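Koltville pantry starts sorting toiletries by container

The Koltville Community Pantry has changed the way it handles donated toiletries, and households collecting from the Mumetlow Road building this month will get them in a separate bag for the first time.

Until January, shampoo, soap, toothpaste and the rest went into the same crates as canned goods and pasta. Staff packed them last, if there was space. Ľubica Murín, who manages the pantry, said complaints had been building up for a long time.

"People would get three bottles of conditioner and no toothpaste," she said. "Or a bottle would leak over the rice. We were throwing out food that was perfectly good until it got shampoo on it."

The new arrangement uses plastic containers set side by side on a white table. Bottles and tubes go in a blue basket. Small cartons go in a flat yellow tray. A deeper yellow bin takes whatever has been checked and is going out.

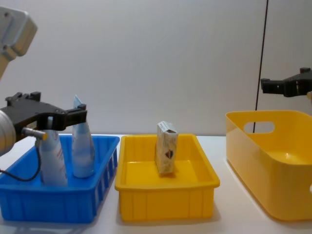 Murín said the basket was chosen for bottles because of its slotted sides, which make it easy to rinse out in the sink when something drips. The tray is low so that boxes can be read without being picked up. Expiration dates are checked at that point, and anything past its date is set aside.

The pantry handed out 1,180 toiletry items last year, according to its annual summary. It expects to pass that figure by summer. Demand has gone up since the Fragkou packing plant on the east side of town cut its evening shift, and Murín said many of the new households ask about soap and laundry products before they ask about food.

"Food stamps don't cover any of it," she said. "You can't buy toothpaste with them. That surprises people who have never had to use them."

The containers were paid for out of a $900 grant from the Marnix Fund, a local charity that supports small projects in Koltville and the villages nearby. The grant also covered the table, two shelving units and a supply of paper bags. What was left over went on travel-size toothpaste, which the pantry rarely receives as a donation.

Nektarios Stefanou, who has worked at the pantry for 3 years and drew up the new layout, said the first version used cardboard boxes and did not last a week. The bottoms went soft. He then tried one large bin for everything, and found that the cartons got crushed under the bottles.

"Tubes are the awkward ones," Stefanou said. "They roll, they fall over, the caps pop. If you stand them on the cap in a basket they stay put, and you can get a lot in."

He said the order on the table matters as well – bottles to the left, cartons in the middle, finished items to the right. A person who has never done the job before can follow it after a minute or two of watching.

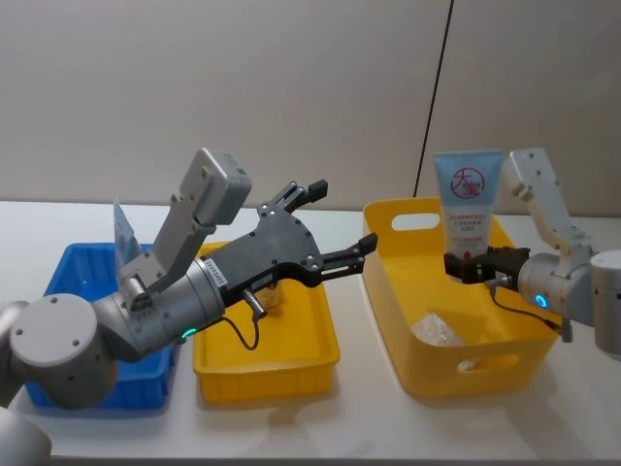 The white sorting table with its three plastic containers.

Each household will be offered one toiletry bag per visit, up to twice a month. A standard bag holds shampoo or body wash, a bar of soap, toothpaste and one item of the household's choice. Larger families can ask for a second bar of soap. Diapers and period products are still kept behind the front desk and can be requested at any time without using up a bag.

The pantry is asking donors to stick to full, sealed items. Part-used bottles cannot be accepted, and neither can hotel miniatures with no ingredients listed. Glass is also being turned away for now, after a jar of bath salts broke in February and closed one of the aisles for most of a morning.

Items most needed at present are:

Toothpaste, adult and children's
Unscented bar soap
Shampoo in bottles with a flip or screw cap
Hand cream in tubes
Deodorant

Donations can be left in the lobby from 10 a.m. on any day the pantry is open. Larger drop-offs, such as those from workplaces or school collections, should be arranged by phone so that someone is there to help carry them in. The side entrance has a ramp and is the better choice for anything on wheels.

Murín said the pantry will look at the arrangement again before the summer. One question is whether cleaning products should get a container of their own. At the moment dish soap and laundry liquid are kept on a bottom shelf near the back door, and they are handed out only when someone asks.

"We'd need another basket and a bit more table," she said. "The basket is the easy part."

The pantry's opening hours are posted on the door and at the Koltville library. New households need to bring proof of address on their first visit.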